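From: Sheila Staniforth
To: Handlow Neighbors list
Date: Aug 19, 2018
Subject: Re: Renting out the Lirnden Street place vs. selling it

Hello everybody, and hello especially to the Yang family, who I think are the ones asking (the message came through with only the house name on it, but I recognized the porch!).

On the list, the Yangs wrote:

> We have the chance to move closer to my mother by October and we
> can't decide what to do with the house. One agent told us to list
> it right away while there is so little for sale in Handlow. Another
> one, from Sumetti, said we'd do better to rent it for a couple of
> years and sell later. We have never been landlords. Has anyone here
> done it? What did you wish you had known? We would also like to hear
> how people settled on an asking price, as the two agents were quite
> far apart.

I have done both, at different times and with different amounts of gray hair, so let me ramble a bit and you can take what's useful.

We rented out our first house for 3 years before we sold it. I don't regret it, but I would tell you to do the arithmetic with a pencil and not with your heart, the way we did. We looked at the rent, looked at the mortgage, saw there was $135 left over every month and thought we were very clever. Then the water heater went, and there was a gap of 38 days between tenants, and that was the end of the cleverness for that year. Your insurance will change too when you stop living there, so please call them before you move and ask what a landlord policy would cost. Ask your tax person about it as well - there are rules about how long you can be gone from a house before selling it gets more expensive, and I am not the one to explain them.

As for a tenant, take your time. Our best ones came through a friend from choir and our worst came with a beautiful letter. Call the landlord before the current one, if you can get hold of them.

Now, the asking price. When two agents are far apart, ask each of them for the sales they used, with addresses, and then go and walk past those houses. I did this with ours and found that one of the "comparable" homes had a whole second story on it! After that it was an easier conversation. Our number came out between the two, and we had an offer that we were happy with, though I will say we were lucky in our buyers, who were patient about the fence.

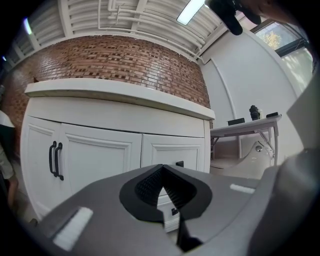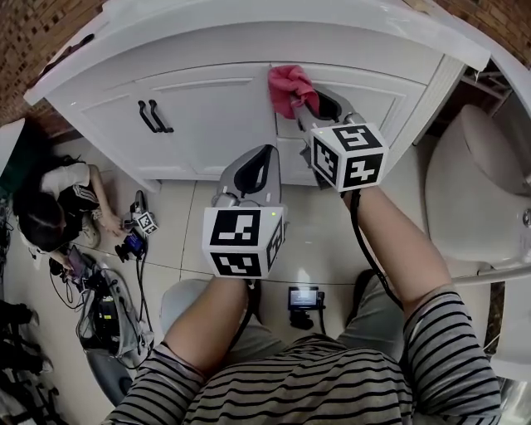

White cabinet in both, striped sleeves in the second.

If you do decide to list, I wouldn't pour money into the house first. Fresh paint in the front hall, clean windows, and half of what's in the closets gone. My sister put $2519 into new carpet before selling and the buyers pulled it up to get at the floorboards. She still brings it up at dinner.

And read the listing agreement slowly. Look for how long you are tied in, and what you owe if you find the buyer yourselves. Both of those can be talked over before you sign, and a good agent won't mind you asking.

I'm happy to lend you my old lease and the checklist we used for move-in day. The lease will need somebody to bring it up to date, but the checklist is as good as ever. Just write to me off list, or knock, I am nearly always home in the mornings.

Give my love to your mother, and tell her the lilac cutting took.

Warmly,
Sheila Staniforth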